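Share-farming

Share-farming is an arrangement in which one party owns the land and another does the work, with the harvest or the proceeds divided between them by a formula both sides have agreed to and only one of them can usually find. It is common in dairying and broadacre cropping, and has long served as a way into farming for people with skill, stamina and no money.

It differs from leasing, where the farmer pays a fixed rent whether or not it rains. It also differs from wage labour, where the worker is paid in either case. In share-farming the weather is a silent third partner, and takes its portion first.

Terms

An agreement sets out who supplies seed, fuel, fertiliser, livestock and machinery, and in what proportion the income is split. In dairying, the share-farmer's portion tends to rise with what he or she brings to the gate. A share-farmer who owns the herd can expect a good deal more than one who arrives with a dog and a ute.

Most agreements also cover repairs, insurance, housing and the keeping of records. Older contracts called for a ledger to be left in the kitchen of the main house. Newer ones ask for shared accounts on the farm office computer, a machine that in many districts is older than the calves' grandmothers.

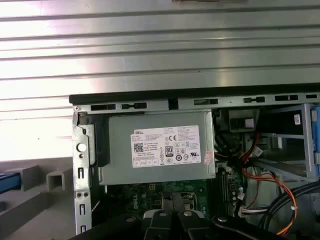

The Cluststead agreement

A frequently cited case is that of Cluststead, a mixed dairy and cropping property worked by Ákos Győri under an agreement with the Faulkner family. Győri started with two paddocks and a share of the milk cheque, and over eight seasons moved from supplying labour alone to owning most of the herd.

The contract ran to five pages, three of them about fences. It gave the Faulkners the right to inspect the property each March, a right they exercised by coming for lunch. A later dispute over who owned the hay left in the shed was settled when the cows got into it.

The arrangement was renewed on Nov 10, 2020, with a new clause on hay.

Record-keeping

Disagreements are more often about paperwork than about cows. Milk dockets, fuel receipts and stock movements need to be kept by both parties, and the two sets ought to resemble each other. Programs such as Stament and Mudura were written for this purpose, the first for dividing income and the second for tracking livestock. Farmers who use both commonly enter everything twice, then ring each other to ask which figure is right.

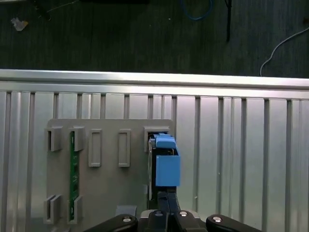 Cables over dark grey carpet.

Advantages and criticism

Supporters describe share-farming as a ladder: the newcomer builds equity in stock and plant, and the owner eases out of the 5 a.m. milking without selling up. Critics note that the ladder belongs to the landowner. A share-farmer may improve pasture for years and have no claim on it when the agreement ends, unless the contract says otherwise.

Housing is a recurring sore point. A farmhouse is often included as part of the deal, and its condition is rarely described in the same detail as that of the tractor.

See also

Agistment
Farm succession
Leasehold
Stock and station agent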